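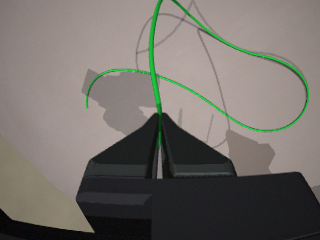
Flimden: Datenblatt zur Beschaffungsplanung
Stand: 21. August 2021
Verantwortlich: Špela Vukadinović (Simulation), Arben Radulović (Einkauf)

Zweck
Simulierte Episoden zur Kabelhandhabung mit zwei Armen. Der Datensatz dient als Grundlage für die Auslegung der Zelle in Estbridge, bevor Hardware bestellt wird.

Umfang
778 Episoden, davon 225 für die Auswertung zurückgehalten. Vollständig gerendert, keine Realaufnahmen.

Aufbau
Grauer Tisch, zwei Roboterarme mit Zweifingergreifern, schwarze Spule, grünes Kabel. Beide Arme stehen auf der rechten Tischhälfte.
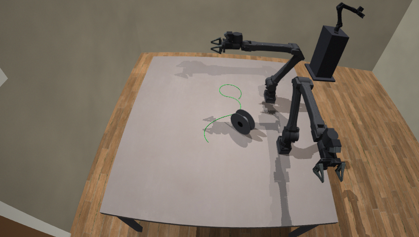 Für die Planung relevant sind Reichweite, Greiferöffnung und Stellfläche. Kräfte am Kabel sind nicht kalibriert und dürfen nicht zur Auswahl der Kraftsensorik herangezogen werden.

Budgetpositionen
- 2 Arme mit Controller: Angebot Sotiropoulos liegt vor
- 2 Greifer, dazu 3 Sätze Ersatzfinger: Anfrage bei Kidik offen
- Tisch und Verankerung: Eigenfertigung
- Schutzeinrichtung: nach Risikobeurteilung, noch nicht beziffert

Offene Punkte
Lieferzeit der Controller seit Juli unbestätigt. Wartungsvertrag getrennt ausweisen, nicht im Investitionsbudget führen. Freigabe durch Danica Janevski.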